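4.2 Soft objects and the wrist view

Most of the trouble in this build came from things that squash. We had tuned the Felen arm on blocks and bottle caps at the shared workshop in Machala, and by February it was picking those up without much fuss. Then we moved on to plush toys (my idea, I'm afraid) and had to rethink half of the grasp routine.

The basic issue is contact. With a block, the motor current jumps as soon as the fingers close on it, and our stop rule from Section 3 works fine. With something fluffy the current creeps up so slowly that the rule fires late, or the fingers simply reach their end stop with a bit of fuzz between them. We tried lowering the threshold and ended up with a gripper that quit in mid-air because of friction in its own gears - not a proud evening.

So we let the camera carry more of the load. It rides on the wrist, looking out past the fingers, and the controller only starts closing when the target sits in line with the gap between the two tips. Figure 5 gives the wrist view with the pom-pom caterpillar against the grey cloth. The lowest segments are the hard ones for our color tracker, as they are dark and in the shade of the fingers, so we track the yellow head and the bright green segment under it and work out the rest from there.

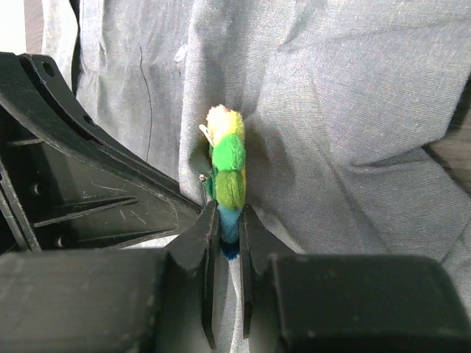

Figure 5. Wrist camera view of the caterpillar target, with the fingers a short distance apart. Part of the black bracket fills the left side.

Floresa wrote back on our draft that a color tracker is the wrong tool to lean on, and that a cheap force pad on one fingertip would have settled the contact question in an afternoon. It's a fair point, and we did order pads from Drirden. The trouble is that the ones we got were stiffer than the toys, so a light squeeze barely showed up above the noise. A softer pad might do it, and I'd love to see someone try!

What we settled on is a bit of both. The tracker decides when to start, and then the fingers close in 13 small steps with a short pause after each one, so the current has time to settle before we read it. If the reading rises over two steps in a row, we call it contact and stop there. It's slow (a full close takes some 30 seconds, and you do feel every one of them), but the false stops in mid-air went away and the gears stopped complaining.

Wrinkled cloth is still a weak spot. A raised fold near the target can touch a fingertip first, and the current alone can't tell cloth from toy. For now the routine backs off, turns the wrist a little and has another go - crude, but it needed no new parts. Section 4.3 covers how we pick the angle for that second approach.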